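Robot club, week 3

Friday, January 26, 2024

So the Hotolthorpe robot club has moved on to cutlery! We've given up on stacking cups (long story, my fault) and our project is now called Stukow, which Tihomir Vasić picked and won't explain. The job is spoons and chopsticks, done by hand with the grippers for now, and chopsticks are horrible. They roll, they cross over each other, and I got properly cross with one pair. Spoons I can do nearly 8 times out of ten.

Spoons and chopsticks on the red table: 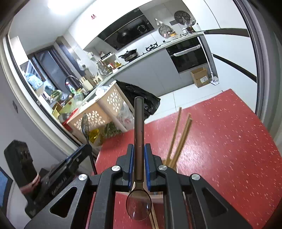
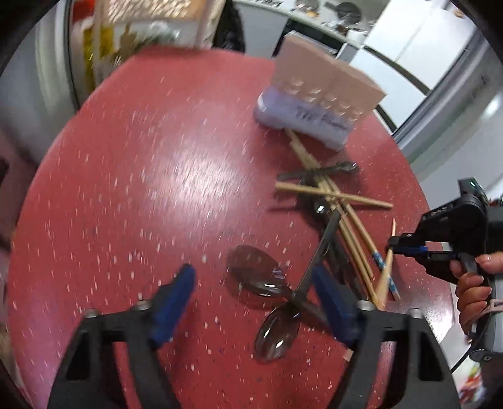 3 min read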